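Count the bad demonstrations too

Most papers on learning from hand-held grippers report one number for the data: how many demonstrations went in. I think the number left out matters more, and groups should start printing it.

At Melent we spent October teaching a policy to handle soft things, mostly caps and cloth. People worked at a small table with a gripper in each hand, and the recordings became the training set. We collected 3713 of them. Sawsan Sleiman then went through the lot and threw out 579. Some had tracking dropouts. Many were simply clumsy: a missed grasp, a second try, a long pause while the person decided which side to pick up.

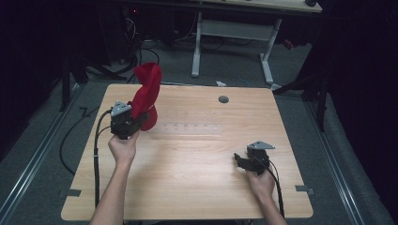

The usual advice is to drop those. A policy copies what it sees, so a hesitant person gives you a hesitant robot. Rami Atallah argued this for weeks, and for rigid parts I still agree with him. Fabric is different. It folds under the fingers, and a grasp that looked fine from above closes on nothing. Someone who has never seen a recovery has nothing to copy when that happens, and neither does a policy.

So we trained twice, once on the clean set and once with the clumsy recordings put back in. The dropouts stayed out both times. The second policy finished more trials, by some 15 percentage points, and nearly all of the gain came after a failed first grasp. It was also slower. Lenni Heiskanen thinks the extra time would rule it out on a packing line, and he may be right. 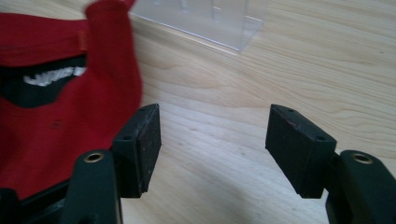
A red cap on the table, seen from one of the hand-held grippers.

I don't want to make too much of one result. We used 17 objects and one room, and the same few people did all the recording – a group with other habits could see the gain shrink. But I couldn't compare our outcome with earlier work, as most of it doesn't say what was removed or who decided. A line in the methods section would fix that: how many recordings were cut, on what grounds, and whether the cut ones can be had on request. Ours can.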